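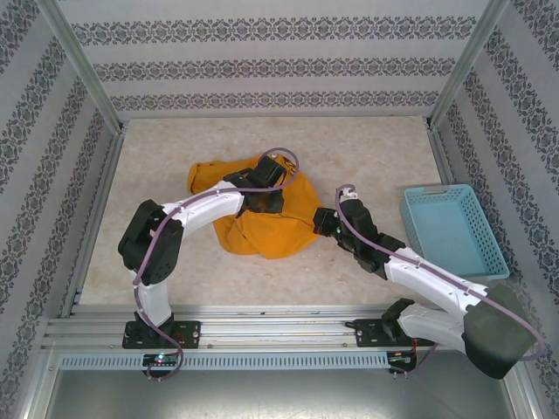
**Fetthorpe clothing swap back on, folding table needs hands**

22nd June. Quick one before the hall closes. The Fetthorpe summer clothing swap is going ahead after all, first weekend of July, same doors, same free tea. Sorting started this morning. Going slower than planned.

Last year's swap took in 2000 pieces. This year Salma Badawi, who runs the intake desk, is expecting 3000, mostly kids' stuff and sweaters. "People cleaned out their closets in spring and then had nowhere to take it," she said. "So it all came in at once." The bags are stacked along the corridor by Prata, the coffee place next door, which has lent us its storeroom until the swap.

What's wanted: clean shirts, pants, coats, baby clothes, shoes in pairs. What's not: pillows, single socks, anything with a broken zipper. Underwear only if it still has the store tag on. Please don't leave bags outside overnight, two got rained on last week and had to be thrown out.

Folding is where things are stuck. Most of what arrives has been stuffed in a bag and comes out in a ball, and every piece has to be opened up, checked for stains and holes and folded flat before it gets a size sticker. Prints and logos get a look too, as cracked ones go in the rag pile. The mustard-orange top is a typical case, all bunched up, with a little white oval marked "RY" on it and a dark navy patch with a red curve alongside.

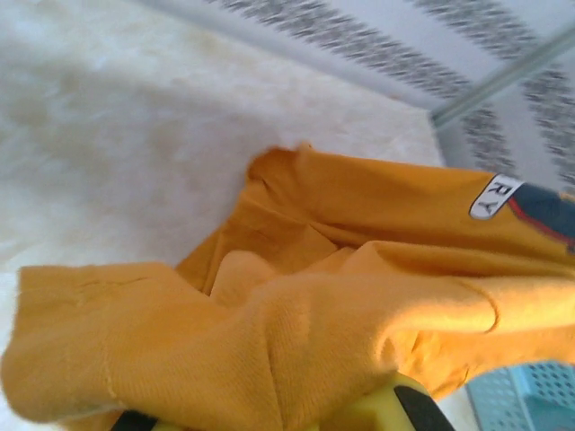 Aurelio Camacho is drawing up the rota. Thirteen people signed up so far, mostly for the Saturday, hardly any for the weekday evenings before it. Shifts are two hours. You don't need to know how to fold, he'll show you, he has opinions on sleeves.

Kids' sizes will be by the stage this time, adults near the main doors. Coats on the rails if the rails turn up. Esben Thoroddsen is chasing those, they were lent to the school play and haven't come back yet.

No tickets, no limit on how much you take, but go easy in the first hour so late comers get a look in. Leftovers go to the Cotance shelter on Monday morning, a van is booked.

To get on the rota leave your name and a phone number at the intake desk, or with the staff at Prata befor noon.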